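The slow return of the village bakehouse

Sunday, July 14, 2024

Six in the morning in Cladel and the queue is already past the chapel. Bread, mostly. Some have brought their own dough under a tea towel, which is how it used to be done – you made it at home, the bakehouse had the fire.

The oven went cold for 30 years. Nearly 200 households and not one loaf baked in the village. Then a wet April, a leaking roof, talk of pulling the whole thing down. People got cross. Good.

Money came in dribs and drabs. A raffle. A loan from Imhof, the mill down the valley, paid back in flour orders. Slow going, and teh chimney had to be done twice.

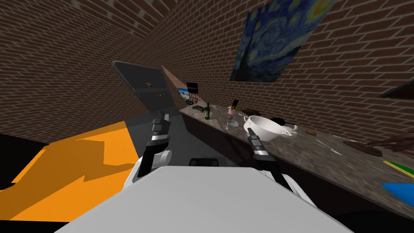

Now it is lit two days a week. Rye first, while the heat is fierce, then white loaves, then whatever anyone fancies. Beans go in last and stay overnight. A loaf costs less than it does at the supermarket in Sunov, and keeps until Thursday if you are careful.

Not everyone is happy. Smoke, parking, the usual. And the rota is a mess, 16 names on it and the same four doing the work.

Still, Tanosent wants one too. They sent a carload over last month, asked about firewood, ate a great deal of plum cake and went home with a jar of starter wedged between the seats. Thier old oven is behind the school, full of bicycles. Clearing it out begins in the autumn.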